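Kallen Botanicals Adds Dried Elderflower to Its Herbal Tea Line

Kallen Botanicals will begin selling loose dried elderflower in June, the company said. The flowers come from Pruvost, a family farm that has grown elder for 32 years and picks by hand in early summer.

Elderflower has long been brewed as a household tea, taken plain or with mint and honey. Kallen will offer it in two sizes — a small pouch for home kitchens and a larger bag for tea shops and herbalists.

"Customers have been asking for it since we brought out our linden tea," said Lionel Chevalier, head of product at Kallen. "We wanted one grower and one harvest per batch."

The first batch comes to some 1,162 pouches. Each one carries a lot number and a packing month. Shops that already stock Kallen teas can order now through their usual sales contact. Online orders open at 9 a.m. on launch day.

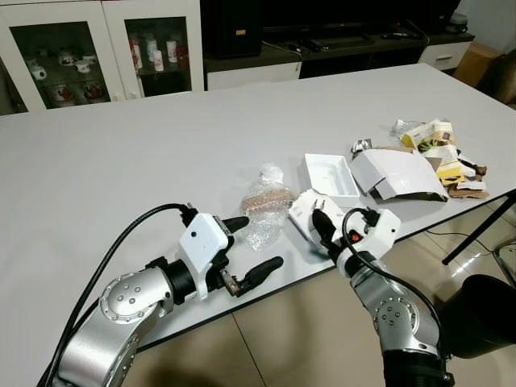
Two robot arms at a white table. Photo: Kallen Botanicals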